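Section 4: Before Your First Wash

Welcome to the part of the guide most people skip, and we do understand, you have a new Jindero in the house and a pile of towels waiting! Still, please give us a few minutes here. A machine that starts out level and gets one run on its own will be a quieter companion for years to come.

1. Check that all the shipping bolts are out of the back panel. Put them in the bag they came with and keep them somewhere you'll remember, as you will want them again if you ever move.

2. Set the machine level. Turn the front feet by hand until the cabinet no longer rocks when you lean on opposite corners, then tighten the lock nuts upward with the small Pleller wrench from your accessory pouch.

3. Connect the inlet hose to the cold tap and open the tap slowly. Run a dry finger around both ends of the hose. If it comes away damp, close the tap, reseat the washer and try again.

CAUTION: Do not use an old hose from a previous machine, even if it looks perfectly fine. 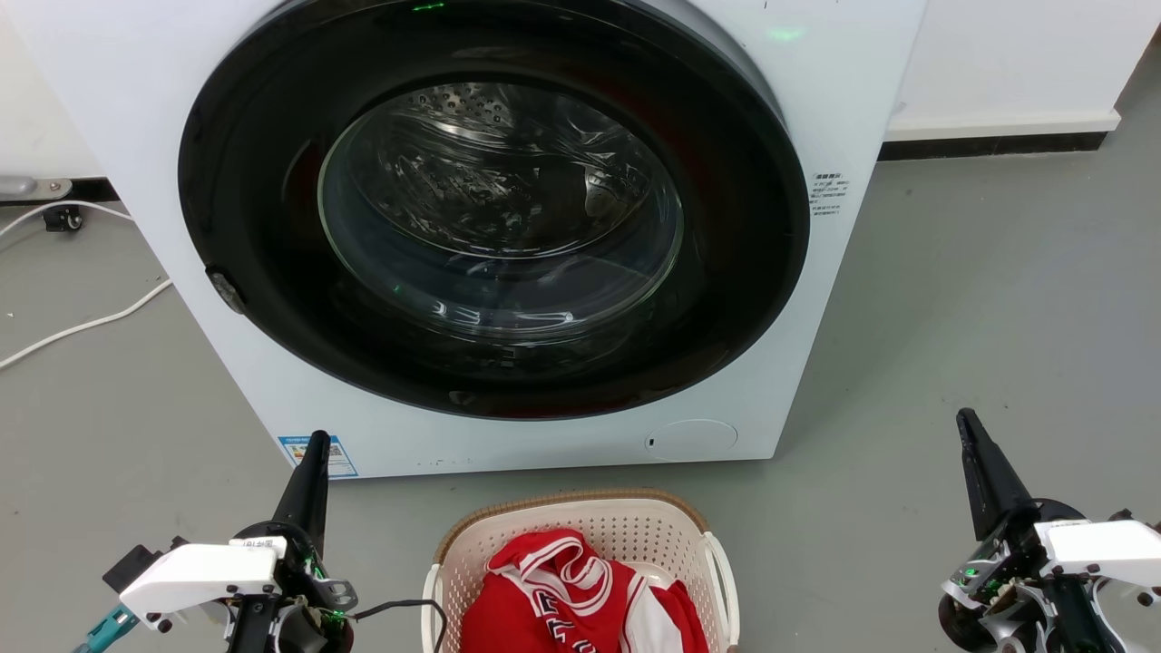 4. Pour 2 tablespoons of ordinary detergent into the main compartment of the drawer. Leave out the fabric softener this time.

5. Choose Cotton at 143 °F, with nothing in the drum, and press Start. The cycle takes 120 minutes, so it's a nice one to begin after breakfast.

Note: You may hear a hum and a few clicks while the water comes in. These are the valves opening and closing, and they are nothing to worry about.

6. When the cycle has finished, wait for the door to unlock by itself. Wipe the rubber seal with a soft cloth, getting well down into the fold, and leave the door ajar for the afternoon.

If the machine walks or bangs during the spin, go back to step 2 (it is nearly always the feet). Owners with the Sornedetti stacking kit should also read Section 9 before putting anything on top. Spare hoses and washers can be ordered from Biwott under the part numbers inside the back cover.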